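From: Ayten Güneş
To: Hildale Home & Laundry list
Date: 2022-08-09
Subject: Re: where does the basket live??

Aicha Ashour wrote:
> My hamper is in the closet and I swear nothing ever makes it that far.
> Clothes end up on the chair, then on the floor, then back on the chair.
> Does anybody keep theirs right out in the bedroom? And do you go with
> a lid or no lid? I was looking at the tall Zullby one, but it's 24
> inches high and I'm not sure I'd like staring at it every day.
>
> Also, do you sort as you go or all at once?

Hi Aicha, and hi everybody,

Out in the room, no lid, and up off the floor! I went through the chair thing for years (my chair was a very nice chair, you just couldn't sit in it) and what finally helped was a plain white plastic basket with handle holes, set on top of a little wood piece at a height where I don't have to bend. No lid to lift, no door to open. We talked about this a bit in July when somebody asked about small bedrooms.

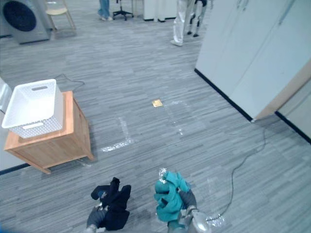 Basket up on its perch, navy and teal things still to go in.

I'd skip the tall Zullby, personally. I had one from Stoica that was about the same shape and the socks at the bottom were down there until Thanksgiving. A shallow one fills up faster, sure, but then you do the wash, and I've found I'd much rather do two small loads than one enormous one. Mine sticks out a little past what it sits on and that has never bothered me. If it bothers you, measure first.
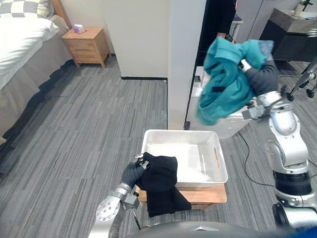 As for sorting, I go one piece at a time and I do it before anything goes in. Hold it up, give it a shake, check the pockets, look for tape or tags or whatever else has stuck to it. Darks get washed together, and the teal stuff goes with them once it's been through a few washes — before that I keep it by itself. I ruined a set of Istura pillowcases that way and I'm still a little sore about it.

One thing I haven't solved is delicates. I tried a mesh bag hooked on the handle but it kept slipping off, and then I tried a second basket, and then the second basket filled up with mail. So if anyone has a good system for those, please write in!

Aicha, how much floor do you have between the bed and the closet? If there's room for a small stool there I'd try that before you buy anything.

Ayten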